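Datasets > Hititz > Bin Contents

# Hititz Bin Contents

Hititz is a set of color photos of mixed objects lying in a metal bin. It was put together at the Flilville shop for people who work on sorting and parts recognition. The current release is version 2.

## What is in it

The set has 257 photos, all taken from above. Objects come from a shared pool of 12 household and workshop items. They differ in color, finish and stiffness, and they are placed by hand before each photo. Overlaps are left as they fall.

Soft items are labeled the same way as hard ones — one outline per item, drawn around the visible part only. Outlines do not follow creases inside a glove or cloth.

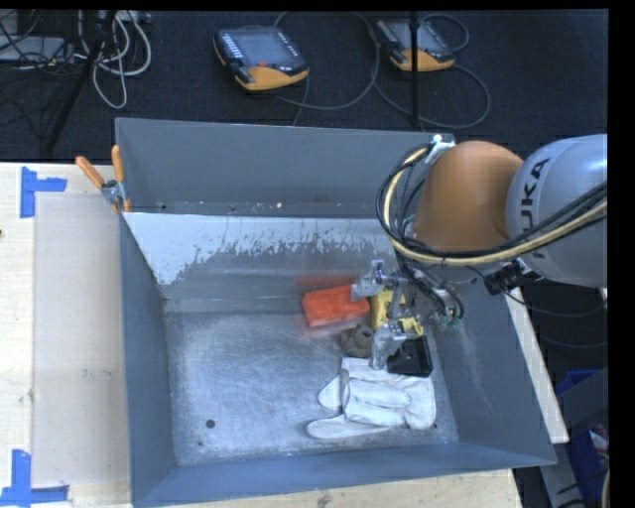 *Sample photo: red block, yellow part with holes, grey-brown object, black tray and white work glove.*

## The bin

The bin is grey metal with a narrow far compartment and a large, deep one in front. Only the front compartment is labeled. Its walls slope inward, so things tend to slide toward the floor and end up close together. The floor is scratched and shiny, and bright items can leave a faint reflection on the metal. Reflections are never part of an outline.

## Files

- `photos/` — JPEG files, numbered in the order taken
- `outlines/` — one JSON file per photo
- `items.csv` — item names and short codes
- `splits/` — train and test lists

The whole download is about 500 MB. File names changed between versions 1 and 2, so old split lists will not load.

## Known problems

Dark items with a glossy surface have looser outlines than the rest. Where one item covers most of another, the lower one may be marked `partial` and should be left out of size measurements. Weights are not recorded.

## Credit

Labels were drawn by Nkrumah Opoku and checked against the Adjei item list. Please name the Custalau project if you use the set in a report.

Last updated: May

Contact: Nkrumah Opoku, Custalau project | Back to top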